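Simulated gripper drops lumpy toys, cubes are fine
Posted in Home Robotics > Simulation

I'm working out grasps in simulation before I bolt the real arm down in my garage. Plain cubes lift every time. Anything with an odd shape slides out of the fingers as soon as the arm moves up. Friction is at the default and the timestep is 1/100 s. What should I change first?
garage_platasell

Look at the collision shapes before you touch friction. Most importers wrap each object in one convex hull, so the fingers close on a shape that isn't the one you see. Split the toy into smaller hulls, 10 is usually plenty. Then try a shorter timestep.
Schwerdtfeger

just turn friction way up, worked for me
momeck59

High friction hides the problem and you'll meet it again on the real arm. I'm doing the same kind of build in a simulated bathroom, and I check two views when I set up a grasp. The room view tells me if the fingers are lined up over the figure on the tank lid. The gripper view, on a snowman toy, tells me where the fingers sit against the head.
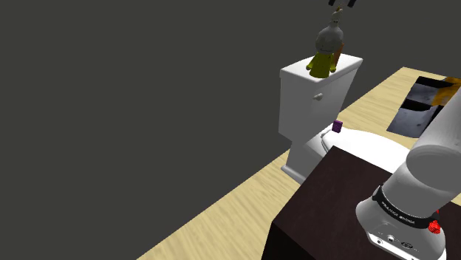
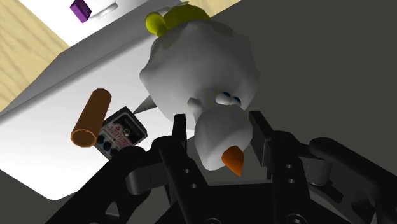

Turn on the collision overlay in both views and step through the close one tick at a time. If the contact points float off the surface, fix the mesh. Also check the mass. One of my toys had imported at 100 kg.
Garnodano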